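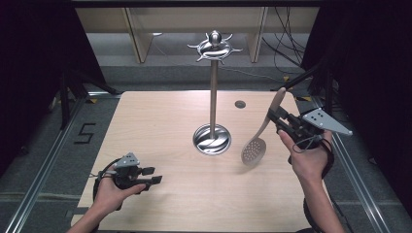
Looking after the hand grippers on bench 5 - notes for Tescombe talk, May 17, 2022

START. Say hello, thank Ullix for the room. Keep it short, they want the coffee break on time.

What the talk is: how we set up one bench and kept it running. Not the software, somebody else has that slot. Just screws, straps and cables.

The job on the bench. Utensil stand, hooks round the top, kitchen tools with wooden handles. Skimmer is the one everybody struggles with. Handle is thin, head is wide, it wants to turn in the fingers. Operator wears a gripper on each hand, left and right. We log each go as one run. 853 runs before the first proper strip-down, which was too long. Say that plainly.

Setting up, morning
- wipe table, wipe rails
- stand goes near the middle. Check it doesn't rock
- straps next. Back of the hand, snug, one finger of slack. Too loose and the gripper droops by mid-morning
- cable loop at the wrist. Leave it generous. Ask operator to turn the wrist right over both ways BEFORE starting
- open and close both grippers 30 times empty. Listen. Gritty noise = take it off, don't carry on

Pause here, ask who has had a cable go at the plug. Expect most hands up.

The plates. Little triangular ones, four holes. We had trouble with the screws backing out, all on the right-hand gripper, which gets most of the work. Tried tightening harder - bad idea, stripped one. Now a dab of threadlock, wait overnight, paint a line across the screw head. If the line is broken the screw has moved. Check takes seconds.

If a plate has shifted at all, redo the calibration. Don't nudge it back by eye. We did that in September and lost 3 days of runs, nothing lined up afterwards. (Don't go into the Xavier business unless asked. Xavier is the old rig, different mounts, long story.)

Fingers. Pads wear on the inside edge first. With smooth handles you see it early, skimmer starts to swing. Swap both pads together, never one. Spares in the Elix drawer, bottom left, label is wrong, still says fuses. Must fix that.

Pad life - we say 2,000 closes then change them whatever they look like. Somebody will ask where teh number comes from. Answer: from wearing them out. No clever test.

Cables. Worst failure by far. Not the long run, the last bit by the hand. Signs - readings drop out when the wrist bends, fine when it's straight. Repair in order:
1 unplug, look at the pins
2 swap cable for a known good one
3 only then open the gripper
We used to do 3 first. Wasted a lot of afternoons.

Rails. Bolts checked weekly, with the long hex key not the ball end. People lean on them. Ask them not to, they will anyway.

End of day: straps off and hung up to air, grippers on the shelf with fingers open so the pads don't take a set. Write up anything odd, even if it went away by itsself.

Questions likely
- why not a thicker cable? Tried, too stiff, pulled at the wrist
- one size of strap? Yes, and it's poor for small hands. Second size on order
- who does the checks? Whoever is wearing them that day

Hand round the worn pads now, get them back before the break.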